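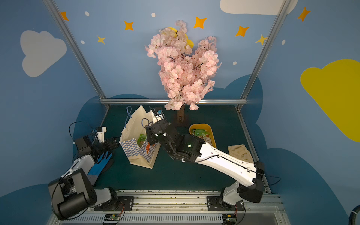
giltitz_fan
ok but is 207 demos really enough for two arms? Our single arm policy needed way more than that and it still missed half its grasps.

railrat
Depends what's in them. We did 324 the first time, all clean runs, and it fell apart the moment a packet leaned the wrong way. Second set is smaller – 207 – but we started every run from an ugly pose. Way better on the bag task. Posting numbers once Odik is done retraining.

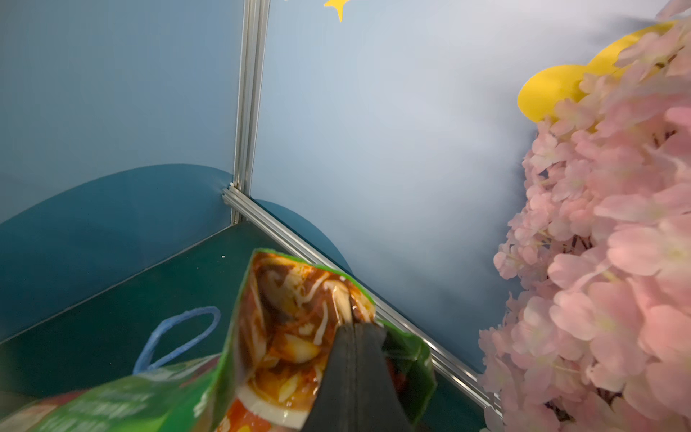 Shawky Manipulation Group – Jiltville
Build logs > Bimanual > Bag and tray

railrat
Wrist views matter more than I thought. Dropped them in July to save bandwith and the policy just hovered. Put them back, fine again.

pinchpoint
Hovered over what tho? If it was the bag opening thats a depth problem, not a wrist cam problem.

railrat
Both spots. Bag and tray.

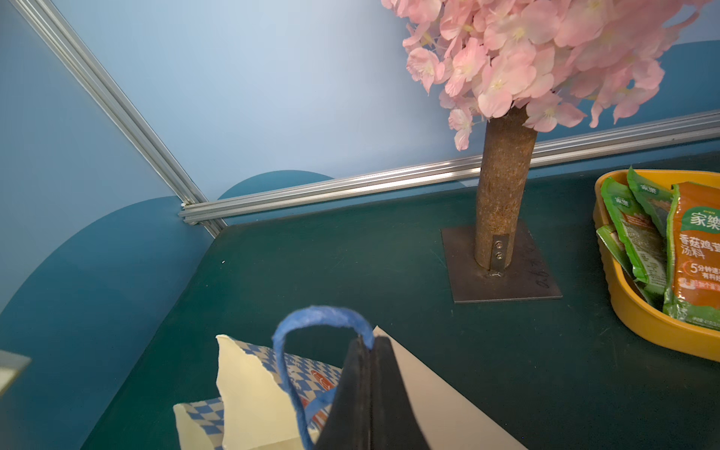 Wrist view, fingers closed on the rope handle.

giltitz_fan
Disagree on the ugly starts. You changed two things at once, start pose AND number of demos. Can't say which one did it. Run 207 of the clean ones and compare.

railrat
Fair. Will do, 20 trials each.

pinchpoint
20 is thin. One lucky streak and you've got a "result".

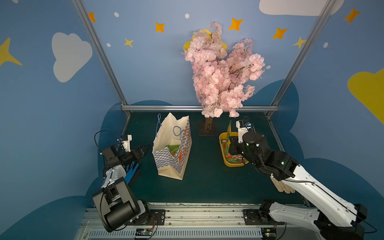
railrat
Trials are slow, resets eat up to 10 minutes when I'm strict about it. And I want the same layout every time or the comparison is junk. Tray right of the trunk, bag on the left, packet tilted up in the tray so the right gripper has to come straight down on it. That tilt is the part the clean set never learned imo.

giltitz_fan
then score the tilt seperately. Don't lump it in with the bag.

railrat
ok yeah. Two columns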